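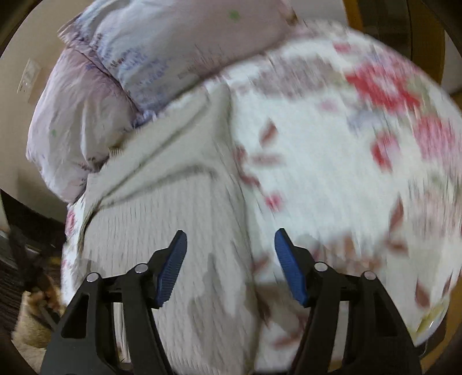 Fig. 1. Two-jaw hand-held gripper, jaws open over the ribbed blanket and floral bedcover.

Reading time: 2 minutes

Home Build Notes, Unit 2: Fingers and Pads
Feng-yi Ho

The linkage follows the Covanero layout. Each side has an outer arm and an inner arm, pinned so that the tip holds its angle as the jaws close. Check both sides for free play before fitting the pads. A stiff pin on one side will pull the grip off centre.

Ribbed pads suit bedding because the ridges catch the weave. Set the travel first on a folded towel — thin sheets come later. Open the jaws fully between attempts and wait for the picture to settle. Motion blur hides fold edges, and these are what we label. 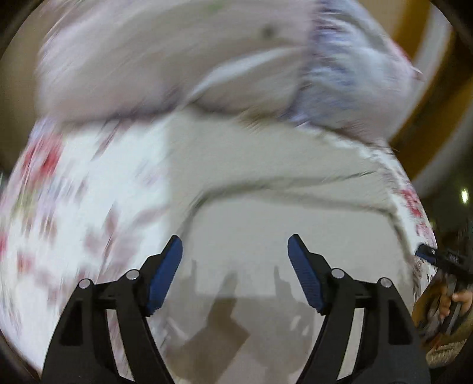
Fig. 2. Open jaws over the floral sheet; second hand-held device at lower right.

With two devices, agree who moves first. Keep the approach slow and log each attempt on the Wallo sheet, some 35 per session. Discard any run in which a pad slips on its backing.

For next time: measure jaw opening at full travel and bring the figures.

Contact: Feng-yi Ho, Bodatura workshop | © 2021 | Back to top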